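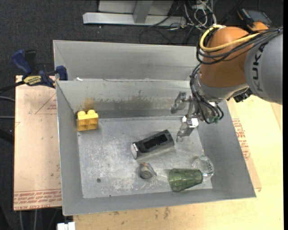
Robot bin picking: report on our visit to Zetgate
Module: Introduction to Automation, second report of the year

1. Why we went

Our group of 13 visited the Zetgate open day in November as part of the automation module. The task set by our tutor was to choose one demonstration, watch it for long enough to understand it, and write up how it works and what we could use from it in our own projects. I chose the bin picking cell run by Alistair Baird. The other reports cover the welding booth and the packing line, so I have left those out except where they matter for comparison.

We arrived at 9.30 in the morning and had a short safety talk. After that we were free to walk between the stands until lunch.

2. What bin picking is

In most of the work we have done in class, the part is always in the same place. A jig or a feeder puts it there and the robot goes to a taught point. In bin picking the parts lie in a container in any position, so the robot has to be told each time where to go and at what angle to close the gripper. Companies want this because feeders are expensive and usually only suit one part.

The usual way to show it is with a bin full of the same bracket or bolt. Alistair said he prefers mixed objects, as visitors can see at once that the robot has not been taught one shape.

3. The set-up

The cell uses a KUKA arm with a two-finger metal gripper. The bin is sheet metal with sloping walls, and it stands on a plywood top with an Irwin bar clamp at one of the rear corners. Boards still in their paper covering are laid by the bin, one of them with lettering that looks like "CELL-CAST ACRYLIC". I expected something more finished, but a test cell gets changed a lot and there is little point in making it neat.

The software is called Vokby and was written at Zetgate. It takes a picture of the bin, suggests grasps, gives each one a score and sends the best to the arm. If the score is too low it waits for a person to decide. The arm was run at a reduced speed of 300 mm per second for the open day.

4. The objects

The objects were a good choice for learning what makes a grasp hard. The yellow toy block is the easiest shape, with flat sides, but it was in the rear left corner of the bin, close to the walls. A finger needs space to go down on both sides of a part, so an easy shape in a corner can be worse than an awkward one in the middle.

The green plastic tumbler was lying on its side. It is translucent, and next to it was a clear object of glass or plastic. Clear things are a known problem for depth cameras, as the light goes through or bounces off and the measured surface has holes in it. Alistair told us that clear items make up most of the cases where Vokby stops and asks for help.

The long black object near the centre lay at an angle, so the gripper has to turn to match it. There was also a small grey rounded item with a pointed end, and the question there is which part of it the fingers should close on.

The bin floor is scratched and scuffed. I asked whether this affects the vision. The answer was that marks can be mistaken for edges in a plain camera image, but they have no height, so the depth data sorts most of this out.

5. Results we were given

Alistair showed us a log of 400 attempts made before the open day. I was not allowed to copy it, but the main points were:

Most failed grasps came from the finger touching a bin wall on the way down.
The next most common cause was a part rolling when the first finger touched it.
On 7 attempts the gripper closed on two objects together.

The sloping walls help with the first problem, as there is more room at the top than at the bottom. He had also tried a straight-sided bin and went back to this one.

6. Comparison with our own project

Our group project, Uvinora, sorts bottle caps by colour from a flat tray. We use a suction cup and a single camera overhead. After the visit I think the tray is the right decision for us - it takes away the wall problem completely. The score limit is something we should copy. At present our program always tries the best candidate, even when it is a bad one.

Swanson, the company that lends us our controller, has a function for setting a no-go area. We have not used it yet. I would like to test it along the edges of the tray.

7. Things I would do differently

I should have written down times. I watched the cell for most of the morning and cannot say how long one pick takes. I also did not ask what the gripper force was set to, and have emailed Alistair about this. His reply will go in the appendix when it comes.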